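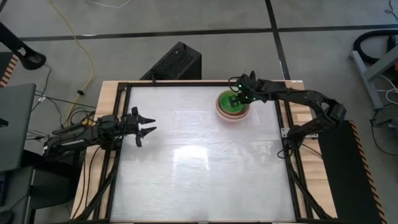 I have worn a uniform with somebody else's idea of comfort for 17 years, first as a conscript and later in the supply section of a territorial battalion, and I want to write a few words in defence of the plain wool blanket. Our army is now replacing it. The decision was published in March, and the new sleeping system comes from Prandico, in three layers, with a bag to compress it and a booklet of instructions.

I must be fair from the start. The Prandico system is warm. I slept in it on two exercises and I had no complaint about the temperature. It is also lighter than two blankets, and a soldier who walks all day will thank anybody who takes weight from his back. If the question was only how to sleep outside in winter, I would sign the paper myself.

But the blanket was never only for sleeping. In my section we used it to wrap radios before a long drive on bad roads. We put it under a man who had to lie on concrete for an hour and wait for the doctor. We hung it over the doorway so that light would not go out. We folded it on the bench of the truck, because the bench was made by people who never sat on it. When it was too torn for a bed it became cleaning cloth, and the vehicle crews were always asking for more. A sleeping bag made of thin synthetic fabric can't do these things, or it does them once and then has a hole.

My second objection is about repair. A wool blanket can be mended by any person who can hold a needle. The new outer layer must go back to the depot at Eltell when the zip fails, and the zip does fail. Our battalion received 561 sets. Eight of them had a broken zip before the first exercise was finished, and the depot kept them until the next one. During this time the eight soldiers slept under blankets, which we had luckily not yet returned.

I know what the planners answer to this. They say that early faults are normal and that the maker will improve the zip. Probably it is true. The Ravn rucksack also had weak buckles in the beginning, and today I would not change it for another. Still, I notice that we are asked to give back the old item first and to wait for the improvement after. I would prefer the opposite order.

Then there is the fire. Wool burns badly, and this is a good quality in a tent with a stove. A spark on a blanket leaves a small brown mark and a bad smell. A spark on the new bag melts a hole, and I have seen melted fabric stick to a glove. The booklet says to keep the bag away from open flame. Whoever wrote that has perhaps not shared a tent with nine other people and one stove in the middle.

I don't ask that we cancel the contract. There are 944 blankets in our store at Jestura, washed, counted and ready to be sold as surplus by the bale. My proposal is modest – keep one blanket for every two soldiers, and some more for each vehicle and each first aid post. They are already paid for. They need a dry shelf and something against moths.

The lorry for the surplus is ordered for 14th October. I have written to the brigade to ask for a delay, and I am still waiting for the reply.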